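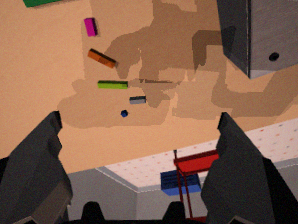 Small blocks in pink and orange on a tan tabletop.

Eldale, April. Rain off the hills, one bus in, one bus out. I came for the domino people and stayed two nights.

Cameron Costigan meets me at the door of the old Wekier shoe store with her socks on. No shoes past the mat. Shoes make the floor jump, she says, and she has lost whole afternoons to a boot heel.

She's been knocking things over for 28 years. Started on her grandmother's kitchen linoleum, school erasers, then proper tiles when she had the money. The run she's setting up for the spring fair is 839 tiles long and goes up a ramp, past the register, and back under the window where the kids stand. She builds it in sections and leaves gaps, so if one part goes the rest is still standing. The gaps get filled last. Nobody talks during the gaps.

Lunch was soup out of a thermos. She ate standing up.
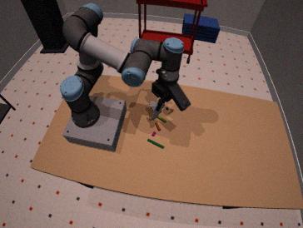 The tiles themselves are a whole arguement. Costigan likes the old Koval ones, heavy, a bit rough on the face, long out of production. Younger builders go for Kusine, lighter, brighter, cheaper by the bag. Koval falls slow and you can hear each one. Kusine sort of hisses. She has both in coffee cans under the counter and does not mix them, ever. I asked what happens if you do. She looked at me like I'd put ketchup on pie.

Spacing is by eye. She owns a ruler, uses it to scratch her back.

Second morning, 6 a.m., a truck went by and we lost the ramp. She said one word I can't print, made coffee, and began again from the bottom. Took her till ten. I was allowed to place two tiles and she moved both of them.

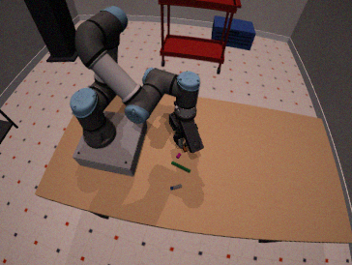
Gray pedestal, tan board, pale tile floor.

So why do it, for a minute and a bit of clatter? She doesn't much care for the question. Her brother fishes, she says, and no one asks him. The part she likes is the night before, when its all up and the lights are off and she can just sit there in the back with the radio low.

The fair opens at noon. Bring socks.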